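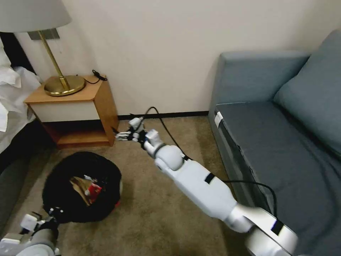 SOSCOMBE, May

Carpet is a kind of cloth made to be walked on. If you lie on your stomach and part it with your fingers, you will find it is a crowd of short threads standing up from a flat sheet. The threads that stand up are called the pile. The flat sheet is called the backing.

Most bedrooms and lounge rooms with carpet have the plain sort, all one colour. Beige and grey are popular because they go with most furniture.

What is it made of?

The threads in a carpet are called yarn, and yarn is made of fibres. A fibre is a very thin strand, like a single hair. One fibre on its own is weak, but many of them twisted together are strong. You can test this with a cotton ball. Pull a bit off and it comes away easily. Now twist a bit between your fingers and pull again.

Wool fibres come from sheep. Each one has a natural bend in it, called crimp. Crimp helps the wool spring back after somebody has stood on it.

Nylon and polyester fibres are made in factories, mostly from oil. Small chips of the material are melted until they are as thick as honey. The melted stuff is pushed through a metal plate with tiny holes in it, a bit like a shower head. It comes out in long strands that go hard as they cool. Because these strands start out straight and smooth, the factory has to put the crimp in with heat.

How do the threads stay in?

Long ago, all carpets were made by hand. Some were woven and some were knotted. A knotted rug can take months to make, because every bit of pile is tied on separately. People still make rugs this way.

Most carpet sold today is tufted. Think of a sewing machine as wide as a room, with a long row of needles side by side. The backing rolls underneath. All the needles punch down together, and each one pushes a loop of yarn through the backing. Small hooks hold the loops while the needles go back up. Then the backing moves along a tiny step and it happens again.

At this stage you could still pull the loops out with your fingers. So a layer of glue, often a kind of rubber called latex, is spread over the underside. A second backing is pressed onto the glue, and the whole thing goes through a long oven to dry.

Loops or ends?

If the loops are left as they are, you have loop pile. It is tough and a bit knobbly under bare feet. Schools and offices often use it. If a blade slices through each loop, you get two ends standing up, and that is cut pile. It feels softer. Cut pile also shows footprints and vacuum marks, because the ends lean over when they are pushed. Fibres leaning one way look lighter, and fibres leaning the other way look darker. The colour has not changed at all.

A visit to the Harms mill

The Harms mill in Brasovham has been making floor coverings since 1805. The first workers there wove them on wooden hand looms, and one of those looms is kept near the front door. Today 62 people work at the mill.

Uwe Reinholz looks after the tufting machines. His day starts at 7 in the morning with a walk along the needles to check for bent ones. A bent needle leaves a thin bare line in the carpet, and it will go on leaving it until someone stops the machine.

Zuzana Jireš works in the dye room. She matches each new batch to a sample under a special lamp. Colours can look different in daylight and under a bulb, so she checks both. The room smells like wet jumpers when wool is being dyed.

Why is carpet warm?

Carpet does not make heat. It holds a lot of still air between its fibres, and still air is slow to let heat pass. When you step on tiles, heat moves quickly out of your feet and the floor feels cold. On carpet the heat leaves slowly. The tiles and the carpet may be the very same temperature.

Carpet is quiet, too. Footsteps and voices bounce off hard floors, but the fibres soak up some of the sound. Clap once in the bathroom and once in a carpeted room and listen to the difference.

Why are there dents?

Move a heavy chair and you may find dents where its legs stood. The pile there has been squashed flat for a long time. An adult can lay an ice cube in the dent, let it melt, blot up the water and lift the fibres with a spoon. It works better on some carpets than on others.

Words to know

Backing: the flat sheet that holds the yarn.
Crimp: the bend in a fibre.
Pile: the part you walk on.
Tuft: one loop or bunch of yarn.

By Kanini Swai
May

Search all topics
Type a word here
Go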